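Makbridge Riders Board > Ferries and Terminals > Wasetport > Luggage and Lockers

Print this thread | E-mail to a friend

Leaving bags at Wasetport between the ferry and the night bus

tollgate_dan
Sat 6 December
I have a long gap at Wasetport in February. Ferry gets in at lunchtime and the bus to Bakham doesn't leave until late evening. I'd like to leave a duffel and a backpack at the lockers and walk into town.
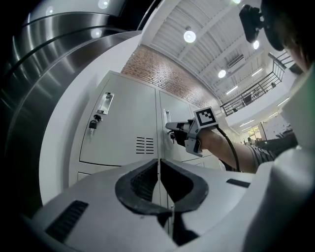
The terminal website gives two different prices depending on which page you land on, and the closing time is listed on neither. I called and got a recording. Has anyone used them this fall? Mostly I need to know what it costs for a day and whether I can get my stuff back after the ticket windows close. The duffel is the long kind, hockey size, and it doesn't fold much when full.

marsh_rail
I used them in the fall. It was $9 for the large size, paid up front, and that covers you until the building shuts that night. The small size is cheaper but I forget by how much. You can't open it in the middle of the day and lock it again on the same payment, so take out your charger and your jacket before you shut the door.

A hockey bag might go in the large one at an angle. I had a regular suitcase and a tent and it was tight.

Penny_K
The up-front thing is new then. Last winter you paid when you came back.

Have you thought about the luggage counter at the Chae hotel across the road? They take bags from people who aren't staying there. It's a real person, you get a paper ticket, and they don't care what shape the bag is. I've left a cello there.

marsh_rail
The hotel charges per piece, though. With two bags he'd be paying more than the locker. And the last time I went in, the desk told me it was guests only.

Penny_K
They told me that too and then took it when I asked again. It depends who's on.

marsh_rail
That's my problem with it. I'm not planning a trip around who's on.

gracaarruda
Graça Arruda here, I work in one of the shops on the lower level so I go past the lockers every day. A few things.

The building closes one hour after the last ferry, and in winter the last ferry is early. The bus stop is outside, so the buses keep running after the doors are locked. Every winter somebody is standing out there with a bus ticket and their suitcase is inside. The security guard can let you in but he is by himself and he may be at the other end of the car deck. Look at the February ferry times before you decide anything. They should be posted by the middle of next month.

The payment machine takes cards and coins. It does not take bills, whatever the sticker on it says. My register can't make change for it unless you buy something, and I'm sorry but that's my manager's rule.

If the large ones are full, go around to the second bank by the restrooms. People miss it.

tollgate_dan
Thank you, that's the part I was missing. So if the last ferry is at 7 the doors are locked at 8, and my bus is at 10:40. That pretty much rules out the lockers unless I pick the bags up early and sit somewhere with them.

oldcar_ted
Sit in the diner on Ferry Street. Open till 11, booths in the back, and they've never said a word to me about luggage. Order the soup.

I'd still use the lockers. You get the whole afternoon free and then you have supper with your bags next to you. For $9 that's fine.

quarterfare
I'll disagree with most of this. The lockers are overpriced for what is maybe six hours. Makbridge station charges half that and you get 18 hours from when you close the door, no matter when the building shuts. If the terminal can build a new waiting room it can run its lockers on a timer.

I wrote to them about it and got a form letter.

oldcar_ted
Makbridge isn't on his way.

quarterfare
I know it isn't. I'm saying what a fair price looks like.

Penny_K
Makbridge also had theirs taped off most of the summer, so let's not hold it up as the standard.

bluethermos
Different suggestion. Ship the duffel. If you're going to Bakham anyway, the bus company takes unaccompanied bags at the freight window on Ferry Street, and it goes out on the afternoon bus and waits for you at the other end. I sent a box of books that way. They want it weighed and tagged by 3. Then you only have the backpack, and you can carry that or put it in a small locker.

marsh_rail
Does the Bakham end stay open late enough for him to pick it up, though? The 10:40 gets in after 1 in the morning.

bluethermos
No, good point, he'd have to go back for it the next day. I was staying in Bakham for a week so it didn't matter to me.

tollgate_dan
I'm there four days so that could work, but my boots and most of my warm clothes are in the duffel. I think I'll do the large locker, get the bags at closing, and go to the diner. If the duffel won't go in I'll try the hotel. I'll check the ferry times when they come out and post them here.

oldcar_ted
Split pea if they have it.

gracaarruda
Bring coins anyway — the card reader is slow when it's cold.

Related threads
Wasetport winter ferry times: when do they post?
Bakham night bus, which side has the heat?
Makbridge station lockers open again
Lost umbrella on the lower level, Wasetport
Bikes on the early ferry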